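Can a machine empty my dishwasher yet? Or sort anything?

kos_runner
Posted 2022-12-27
My mother is 81 and she asked me if she can buy a robot for the kitchen. She saw a film where one folds towels. I told her no, but then I was not sure. Does somebody here know how far it is in reality?

BirdieAmbrose
No, she can't. What you can buy is a vacuum and a lawn mower, and both of them get stuck. The towel films are often played faster than real life. Look in the corner for a small "8x".

Nuveck_Fan
I don't agree with Birdie. In our shop in Skullamcombe we have an arm which loads a lathe, 496 parts on a good shift. It does not get tired and it does not complain about the radio.

BirdieAmbrose
496 of the same part, in the same tray, turned the same way. I worked 38 years with such machines. Ask it to load a part that your nephew dropped in the wrong tray.

Nuveck_Fan
Then it stops and the light goes red, and I come. It is still less work for me. You speak as if a helper must be perfect before he is useful.

pelle_in_nokville
Both of you are right, I think, but you speak about two different jobs. The lathe is solved if somebody pays for the fixture. The kitchen is not solved, and the reason is mostly the things and not the arm. Every cup has another shape and the towel has a new shape each time.

I have played with sorting since November, as a hobby, so I have an opinion on the small end of it. 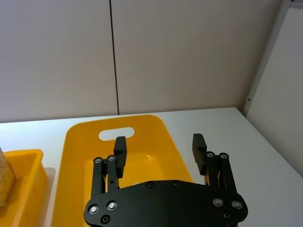 Sorting from one container to another is for me the honest test for a household machine. It sounds like nothing, my daughter did it when she was two. But the machine must decide where to hold a thing which has no handle and no flat side. Two fingers with ridged pads are good for a box or a bottle. Now look at the beige crumpled thing in the small yellow bin at the left. Is it bread or is it paper? I ask it seriously, because you want to squeeze the one softly and the other you can squeeze as you like. The big bin is the easy half -- it is wide and empty, and you can miss the middle and still be inside.

kos_runner
I would say bread. But my mother would say paper and throw it away.

BirdieAmbrose
Paper. And I still say she should keep her money. How many tries out of 200 would go well, Pelle?

pelle_in_nokville
With things I choose myself, many. With things my wife chooses, I would rather not write it here.

Nuveck_Fan
Give it a fixture :)

kos_runner
Thank you all. I will tell her to wait, and I come on Sundays for the dishwasher.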